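Moving Your Kitchen Boxes With Clastside: Questions We Get Asked

6 min read

Do I have to pack the kitchen myself?

No. You can pay us to do it, and plenty of people do once they've opened the cupboard under the sink and had a think. Our packing rate covers boxes, paper and tape. It doesn't cover us deciding whether you still need a fondue set.

If you'd like to do it yourself, read on. Kitchens take longer than any other room in the house and everyone leaves them until last, with one exception, a man in Triltlow who packed his in March for a June move and lived on toast.

How many boxes will I need?

A small flat usually manages with 13 of our medium ones. A family house needs more than you think, then a few more on top. We will take back any you don't use, provided they're still flat and the cat hasn't claimed one.

Can I use supermarket boxes?

You can. Banana boxes have a hole in the bottom, and crisp boxes are built to carry crisps. Wine boxes with the dividers still in are very good for glasses, and we won't ask how you came by so many.

How heavy is too heavy?

If you can't lift it to waist height without making a noise, take something out. Cookbooks are the usual culprit. Spread them between boxes with tea towels and light plastic on top. Cast iron goes in a small box by itself, with IRON written on all four sides in letters you can read from a stairwell.

Plates flat or on edge?

On edge, like records. Wrap each one, stand them in a row and stuff the gaps with more paper. We've moved a 312-piece dinner service from Wike to the coast this way and lost one gravy boat, which the owner later said she had never liked. We paid for it anyway.

What about food?

Eat it. In the fortnight before you move, treat the freezer as a dare. Tins and unopened packets travel perfectly well, but open bags of flour and sugar do not, and nor does anything in a bottle with a lid you describe as "mostly fine". We don't carry frozen food at all. The van is not cold, the traffic at Elum roundabout is not quick, and peas have no patience.

Should I wash everything first?

Please. The roasting tin especially.

My plastic tubs and lids don't match. Is now the time?

It is. Put every tub and every lid on the table, pair them off, and say goodbye to whatever is left standing. People find this surprisingly hard. There's always one lid they feel sure belongs to something, and it has felt that way through three addresses. Tubs that do have partners can be packed with their lids off and small things inside them: egg cups, biscuit cutters, the corks you're apparently saving.

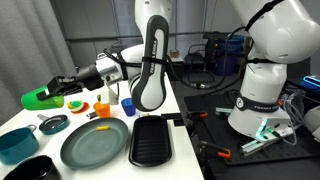
Do you move fridges and washing machines?

Yes, if they're disconnected before we arrive. Empty the fridge, switch it off the night before and prop the door open. For washing machines, find the transit bolts. They are in the drawer with the takeaway menus. If they aren't, tell us when you book, as we carry a few common sizes and a good deal of strap.

What if you break something?

Our standard cover goes up to £2,000 for the kitchen as a whole. Boxes we packed are covered for breakages inside them. Boxes you packed are covered if we drop them, crush them or leave them in a lay-by, none of which we plan to do. Anything you'd cry over should travel on somebody's lap.

How do I make a claim?

Write to Nnamdi Afolabi in the office within seven days, with a photo of the damage and the box number. He reads every one. He has asked us to mention that "it was priceless" isn't a figure he can type into the form.

What should go in the last box?

Kettle, mugs, tea, milk, a sharp knife, a tin opener, washing-up liquid, a sponge and bin bags. Add a loaf if you're organised. Write OPEN FIRST on it and put it in your own car. If you put it in our van it will be at the very front, behind the wardrobe, and we'll all be standing about at four o'clock looking at your new kitchen and wishing we had tea.

Do you take two sugars?

One of us does.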